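Clukix for Kids
Making and Fixing

Where Do the Tools Go?

A workbench is a table for making and fixing things. People use one to glue, draw, screw, cut and sand. All of those jobs need tools, and the tools have to be somewhere when they are not in use. If they are in a heap, you spend your time digging through the heap.

Most people who have a workbench sort their tools by shape. Long, thin tools can stand up. Flat tools can lie in a drawer. Tiny parts, such as screws and beads, need a box with lots of small spaces in it.

Standing things up

Think of a pencil cup. The pencils stand on end, so each one takes up only a little bit of the desk. You can see the tops and pick the one you want. A holder with holes works the same way, except that each tool gets a hole of its own. Big hole for a fat tool, small holes for thin ones.

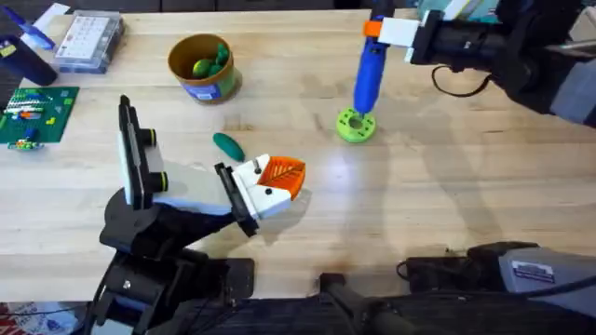 A round green holder with a big hole in the middle and smaller holes around it. The clear box has small compartments.

A good holder is wide at the bottom. A narrow one falls over easily, the way a tall block does when you stand it on its end. You can test this at home with a cardboard tube and a few markers. Put the markers in the tube and push the top gently with one finger. Then tape the tube to a jar lid and push it again. The lid makes the bottom wider, and the tube is harder to tip.

The hole matters too. If it is too tight, the tool gets stuck. If it is too loose, the tool leans to one side – and a leaning tool can pull a light holder over.

What can lie flat?

Some tools are fine lying down. A screwdriver is one of them. It has a handle at one end and a metal rod, called the shaft, at the other. When you put one on a bench, keep it away from the edge and lay it
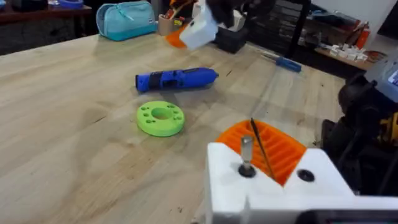
where your sleeve won't catch on it. Tools with round handles can roll, so it helps to put them in a tray or against something that doesn't move.

Look at the handles

Tool handles are often bright. A blue or red handle is easy to spot on a pale table. Many handles also have patches that feel bumpy or rough. These are grips, and they help your fingers hold on.

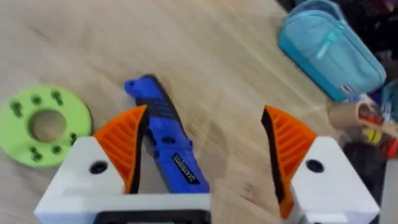

Bright blue with black grips: easy to see and easy to hold.

Tools with a blade or a motor are for grown-ups, or for you with a grown-up next to you. If you find one on a table, leave it there and ask.

Putting things back

At the end of a job, put away the biggest tools first. Then do the small ones. Last of all, pick up the tiny parts and drop them into their box, one kind in each space. Close the lid before you carry it.

When you hand a tool to someone, wait until they have hold of it before you let go. When you put a tool in a holder, go slowly and look at the hole, with your other hand on the base.

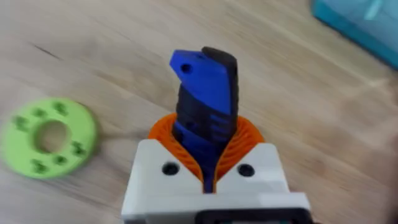
One reader in Pristholm wrote to us that drawing around each tool on a sheet of paper worked better than a holder. The paper goes in the bottom of the drawer, and an empty outline shows which tool is missing.

You can try that with a school pencil case. Take everything out, draw around each thing on a piece of card, and cut the card to fit inside. Four or five outlines are enough to start with.

Words to know

Workbench: a strong table for making and fixing things.
Shaft: the long, thin part of a screwdriver.
Grip: the part of a handle made for holding.
Compartment: one small space inside a box.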